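Home | Makers | Classroom | Toys | Events | Subscribe

We use cookies to remember your settings and measure traffic. Accept all / Manage choices

Small blocks, plain shapes

The workshop behind Flolus blocks takes up the back half of a former tile store in Derkport. There are two rows of shelves, a long sink and a bench covered in bins of finished pieces. The owner, who designs the blocks and still does most of the sanding, started making them for a niece and now sells them to preschools and a few toy stores.

"I wanted a block a kid could name," she says. "Star, cylinder, cube. If you have to explain the shape, it's probably the wrong shape for a three-year-old."

A full Flolus set has 227 pieces and goes mostly to schools. The home set is much smaller and comes in a cotton bag. She would like to sell more of the home sets, but the schools order early and order again, and that pays the rent.

She spent 12 years as a classroom aide before she made anything for sale. Sorting was the part of the day she liked best. Children would dump a bin on the rug and start making piles, and the piles didn't always follow the rule the teacher had in mind.

"One kid goes by color. The kid next to him goes by shape. They both think the other one is doing it wrong," she says. "Then you get to have a real conversation about it."

That argument is built into the set. The stars and cylinders come in both red and green, so the same four pieces can be paired either way. Put the two greens together and you have a star and a cylinder. Put the two stars together and you have a red and a green. 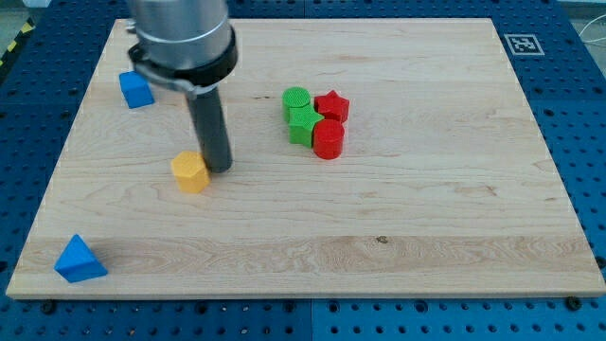

Why some pieces stand alone

Other shapes are left without a partner on purpose. She likes to put out a yellow hexagonal prism and a blue cube on the same board and wait to see what happens to them.

"Some kids push them off to the side. Some kids decide the yellow one is close enough to a cylinder, and they'll defend that," she says. "I don't correct it. It stands up on a flat end, it has a flat top. They have a point."

The triangular prism causes more trouble. It can rest on a long side with the ridge up, and then children call it a roof or a tent. Stood on its end, it becomes a different block to them. She considered dropping it, and a teacher at the Mengal preschool talked her out of it.

The board matters too, in her opinion. She tells schools to use a light, plain one with nothing printed on it, and to put out a handful of pieces at a time. Too many and the activity turns into building — "fine, but then it's a different morning."

Printing, sanding, sorting again

The pieces are printed, and she has stopped trying to get rid of the faint ribs that printing leaves on the sides. Early on she sanded everything smooth and lost whole evenings to the stars, with all those inside corners. Now she sands the bottom edges and any rough spots.

"The kids run their fingernails down the ribs. It makes a little noise. I had one school ask me for more of that."

Last year she made 3295 blocks. An order for 800 came in December from Proltirora, a regional supplier of classroom materials, and she says it nearly finished her. She packed it on the floor, one color at a time, and found at the end that she was short on green cylinders. She printed them overnight and the boxes left the next afternoon.

She is working on a purple oval now. The first ones rolled off the table.

14 comments | 38 shares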